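Home News Makers Shop Contact

Clendine opens its upstairs table on Saturday
Posted in January by Xóchitl Pacheco

I've been putting off writing this announcement for weeks, mostly because I'd sooner be sorting things than writing about sorting things. But the stairs are swept, the sign is up, and I'm very happy to say that Clendine is opening its upstairs room to everybody this Saturday at 10 in the morning!

If you know us at all, you probably know the little shop on the ground floor, where we sell small household goods for people who like their counters clear (or would like to like them clear). Racks, cases, hooks, trays, that kind of thing. What we've never had is a place where you can sit down with your own stuff and work out where it should live. Now we do. It's one flight up, it has a big table by the window, and you can bring a bag of whatever has been bothering you at home.

The idea came from Damián Cabral, who runs the workshop side of Clendine and who got tired of hearing me tell customers to "just go home and try it." He said people should try it before they go home. So we spent the fall clearing out what used to be our stock room – 62 boxes of it, and yes, I wrote a number on every one – and moved everything over to Rudovley, our storage space across town. 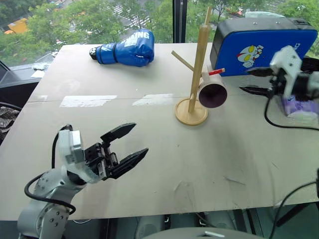 I wanted the table near the glass from the start. You look down and there's the street with all that green, and it makes going through a pile of odds and ends feel a lot less like a chore. Damián wanted it against the back wall, near the outlets. We went back and forth on it for days and I won, though he did get to pick the chairs.

We're calling the Saturday sessions Plillance, a word my niece made up when she was four and meant for putting things away nicely. Each one runs two hours and has room for 6 people. You bring things from one spot in your house, a drawer or a shelf or the top of the dresser. We bring the holders. I'm especially fond of wooden racks with pegs, the kind that stand on a round base, and I could talk about them all day. They take up hardly any room and you can see what you've got. Small cases are good for the rest, the stuff you want shut away but still want to be able to grab.

A session costs nothing if you're on our mailing list. If you decide to take something home, you pay the regular shop price, and if you don't, that's fine too.

I also want to thank the folks at Huenchumán, the neighborhood fund that gave us $2820 toward the windows and the stairs. Of that, $900 went to the handrail alone, and it's a very good handrail. Please use it.

A few practical things. The street door sticks, so push. Parking is easier behind the building than in front. There's no elevator yet, and if the stairs are a problem, call ahead and we'll set you up at the counter downstairs with the same holders and the same amount of chatter from me. Kids are welcome with a grown-up, and coffee is on us.

To save a seat, stop by the shop or call and ask for Xóchitl. Press are welcome from 9 on opening morning, and Damián and I will both be there to answer questions and show you the room.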